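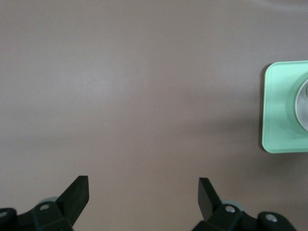
Matte glaze is a ceramic coating that scatters reflected light and so shows little or no gloss after firing. It is used on tableware, tile and architectural ceramics. The effect comes either from fine crystals that form as the melt cools or from a surface that does not level out fully in the kiln.

Composition and firing

Most commercial matte glazes are high in alumina or in alkaline earths such as calcium and magnesium. Slow cooling favors crystal growth. A glaze that is matte after a slow cycle may turn out satin or glossy if the kiln is cooled quickly. Underfired glazes can also look matte, but they are more porous and stain easily.

Wear and cutlery marking

Metal knives leave gray lines on rough glazes. The lines are deposits of metal and can usually be removed with a mild abrasive. In the Takness procedure, a loaded steel blade is drawn over the glaze for 1000 strokes, and the piece is graded on a scale of 4 steps. The longer Wiko cycle uses 3000 strokes.
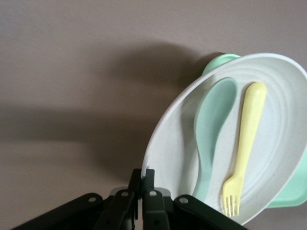 Baloyi objects that stroke counts say little about daily use, and that acid from food does more harm to a matte surface than any blade. The Pallbridge method therefore adds a soak in dilute acetic acid before grading.

See also: Glaze defects; Satin glaze; Stoneware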